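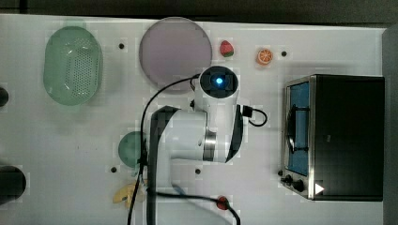
Play Kitchen Sets: Your Questions

Hire and sales from Arura, Bundton. Page last changed 31 March 2020.

What comes in a set?

It depends on the set. The basic one is toy food with a few plates and dishes. The larger one adds a colander and a toaster oven. The full contents are printed on the card inside the lid of the box, and that card is what we check against when a hired set comes back.

Can I choose the colours?

Not for hired sets. Plates and dishes come in mixed colours, such as lavender and teal-green, and we send what is on the shelf. If you are buying, write your first and second choice in the order notes.

What ages are the sets for?

Three and over. Some of the fruit is small enough to go in a younger child's mouth. If you have a mixed age group, keep the small pieces in a lidded tub and bring them out at a table with an adult present.

How much table space do we need?

Our own play table is 65 cm deep and a larger set fits on it with room to move things about. On a narrower table, leave the toaster oven off and put it on a shelf at child height.

Does the toaster oven heat up?

The ones we supply are for pretend play only and have no heating parts. Please don't swap in a real one, even with the plug removed. The doors are heavy and the edges can be sharp.

How do I clean the food and dishes?

Warm water and a little washing-up liquid. Rinse, then leave everything to drain in the colander. The holes in the base let the water through, so stand it in the sink or on a towel. Don't put toy food in the dishwasher. The strawberries suffer most, as the leaves go out of shape.

How do I clean the colander itself?

An old toothbrush gets play dough out of the holes. Let the dough dry first.

Can the plates be used for real food?

No. Use them for play only.

We have lost a piece. What does it cost?

Single foods can be bought separately. A missing orange slice or strawberry is taken from your deposit at the shop price. Plates and dishes are charged the same way. If the piece turns up within 19 days, send it back and we will refund you.

What is the best way to store a set?

Plates at the bottom, flat. Small dishes go on top of them, then the colander, the right way up, with the fruit inside it. The toaster oven has its own box. A packed set without the oven weighs 900 g more than the card on the older boxes says, so use the figure on the website when working out postage.

Do you sell the Kutari fruit separately?

Yes, in bags. We expect the next delivery in August.

Can we collect from the shop?

Yes. Use the side door on the Urbonaitė building. There is parking 500 m away. Bring your order number, and allow a few minutes to check the contents with us before you sign for the box.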